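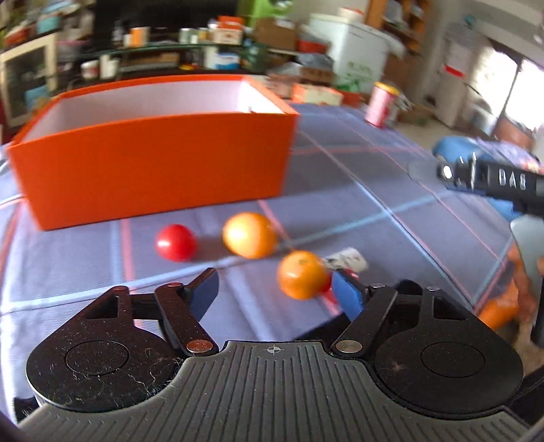 The Orange Test

Kumudini Biswas wanted the Drondari and I wanted the Plira, so we did what grown people do and settled it with fruit. An orange, a checked tablecloth, a big orange box to drop things in. The loser had to write the report for Cui.

"Ready?" she said.

I squeezed. The blue pads came in from both sides and I swear that orange looked at me. Up it went – and off it rolled, straight toward her side of the table.

"That's 2 for me," said Kumudini, who had a very relaxed way of keeping score. 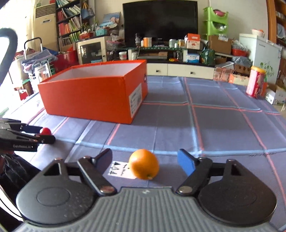

I told her the spring on mine was too stiff. She told me my wrist was too stiff, and that Debashish Liyanage had done 80 grabs with the same spring and never dropped a thing. Well, Debashish has hands like a piano player! I loosened the screw anyway (half a turn, while she was hunting for her tea) and went in slower, lower, with my elbow on the table.

The orange came up like it had been waiting for me to ask nicely. I held it over the box and just kept it there.

"Let go," said Kumudini.

"Say Plira."

She drank her tea. My arm began to shake.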